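About us

Ekutis. We pack small stuff into boxes and send it where it's going.
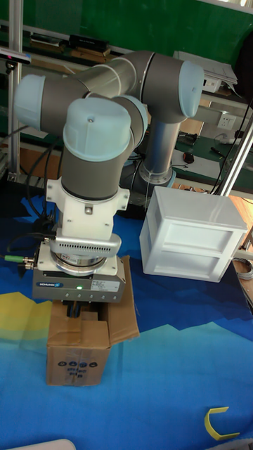
Started with four people and a folding table, packing orders for a friend's craft store. The friend closed the store, we kept the table. Now it's orders for small shops who don't have the room, or the patience, or who are sick of tape guns. Beads, buttons, spare parts, hooks, clips, plastic bits of all kinds. If it fits in a drawer we can probably pack it.

How it works

You send us the stock. We sort it into drawers, one kind per drawer, label on the drawer. An order comes in, we open a carton, pack it, close it, out the door. Orders in by 11 go out same day, Monday to Friday. After 11, next day. Big orders, call first please.

Plain brown cardboard unless you ask for something else. Flaps folded all the way out before anything goes in, so nothing catches on the way down. Small pieces get bagged. Heavy at the bottom. Sounds obvious, you should see what gets sent to us.

We put a cloth on every packing table. Aniela's idea. A small part dropped on bare tabletop bounces and rolls off under a shelf and then you are on your knees with a flashlight. On cloth it stays put. We tried plain white ones, bad idea, white parts vanish. So patterned, whatever is on sale, wiped down at the end of the day and changed when they get sad.

Who we are

Aniela Zalewska runs the packing room. Knows which drawer everything is in, including the ones with the label fallen off. Questions about how your things are packed go to her.

Edmund Cieślak does the phones, the invoices, and the carton buying. Will talk to you about cardboard for longer than you need.

Plus part timers before the holidays, when it gets loud in here.

Some numbers since people ask

Product lines in drawers right now: 950
Orders packed in April: 1317
Smallest order we take: one piece. Yes really.

Who we pack for

Prerner, sewing notions and trims. With us from the start, more or less.
Głowacki, hobby and model parts. Very tiny, very many.
Grarard, replacement clips and fittings for furniture. Ask them for a catalog, it's a good one.

Plus a bunch of one-person shops that sell evenings and weekends. We like those. No minimum contract, pay by the month, leave when you want.

What we don't do

Food, glass, anything liquid, anything alive. Somebody asked about snails. Also no gift wrap at the moment, we ran out of paper and havent found one we like. Tissue paper is ok, send it along with your stock.

Returns

They come back to us, we open them, check them, put the good ones back in the drawer and tell you about teh rest. Odd pieces with no order slip go in the lost parts tray and we email you at the end of the week. Anything unclaimed after two months gets recycled.

Visiting

You can come see your stock, just not in the morning. After 2 is best. Ring the side bell, the front one is broken. Parking behind the building, first row only, the rest is the dentist's.

Prices are on the Rates page, new ones coming soon, Edmund is working on it.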